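Parcels, cold remedies and a very good cup of tea: an afternoon at the Hadunholm open day
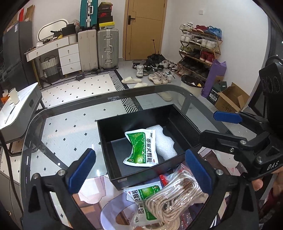 I had meant to go to the packing centre's open day last year and missed it, so when March came round again I put my name down early and took the slow train, which gave me time to eat both of my sandwiches before we arrived. Heidrun Danzer met us at the side door with a tray of name stickers (mine said "Mr Lanz", and I wore it all afternoon).

The building used to be a dairy and the floors still slope gently towards the drains. Heidrun told us around 4000 parcels pass through in a busy week, most of them the small mixed sort that families send one another — a few sachets for the medicine drawer, something for the sewing basket, a bit of foam to stop it all rattling about.

The part I enjoyed most was the sorting table, glass-topped with nicely rounded corners, where a black box stood open. In it was a green and white packet marked 999, with 感冒灵颗粒 down the side. Khang Vương, who was in our group and reads a good deal more Chinese than I do, said those were cold remedy granules, the kind you stir into hot water, and that his aunt swears by them. A second packet lay upside down in front of the box, under a clear bag with a coil of beige and white cord in it, and there was enough crumpled plastic on the table to remind me of my own kitchen on Boxing Day.

Meinrad Plattner then gave us a short talk on filling a box properly. Heavy things go low, foam goes wherever there is a gap, and you give it a gentle shake before you tape it. I have been doing it wrong for years, I'm afraid, mostly with newspaper.

Tea was in the old cold store at half past three, and very good tea it was, with a seed cake that went round twice. The tour takes nine people at a time and we were only seven, so there was no rush at all. Wear flat shoes, and ask Heidrun about the dairy — she has photographs of it in a drawer upstairs and likes to be asked.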